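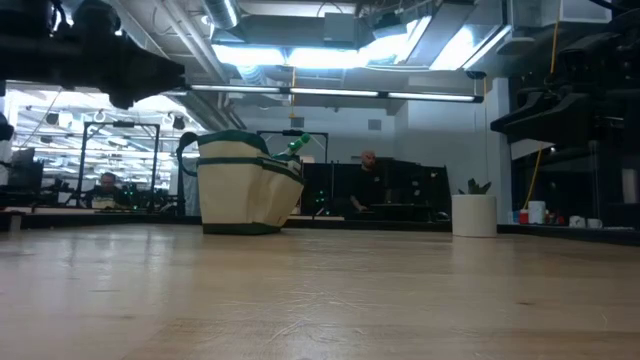
Bench 2, tool bag and planter set out, both arms raised.

June 8, 2022

Bag task today. The project module asks for a two-arm routine: one gripper steadies the bag, the other takes the bottle out by the neck and sets it down between the bag and the planter. The planter stays in as an obstacle. I put it near the back edge of the table, the same place we used in March for the cup exercise.

Went through the logs before touching anything. Last night's batch stopped at episode 1433 with a timeout on the left arm. The joint values were fine. The timeout came from the Votov driver, which waits for a gripper acknowledgment and gives up too early when the bus is busy. Raised the limit in the config and wrote the old value in the comment line so I can put it back.

The canvas is the hard part. The Cladton handout assumes rigid containers, and its grasp planner treats the bag as a box with flat sides. The front pockets bulge, so the planned contact point ends up inside the fabric. Moved the left grasp from the pocket to the top rim, where the trim is. The handle loop is also in the way on that side. Added a keep-out volume for it, a plain cylinder, oversized.

Bottle pose: it leans right, and the approach vector was still vertical. Tilted it to match. First run closed on the cap and slipped. Second run closed lower and held, but the lift dragged the bag with it. Third run was clean up to the release. Stopped there and saved the trajectory under Ki, our branch name for this term.

Korkance entry form is still not filled in. It wants cycle time and success rate over a fixed set of trials, and I have 3 runs that count for neither.

Episode counter at 1718 when I shut down. Still to do: release height, wrist camera calibration on the right arm, ask whether the bag may be weighted at the bottom.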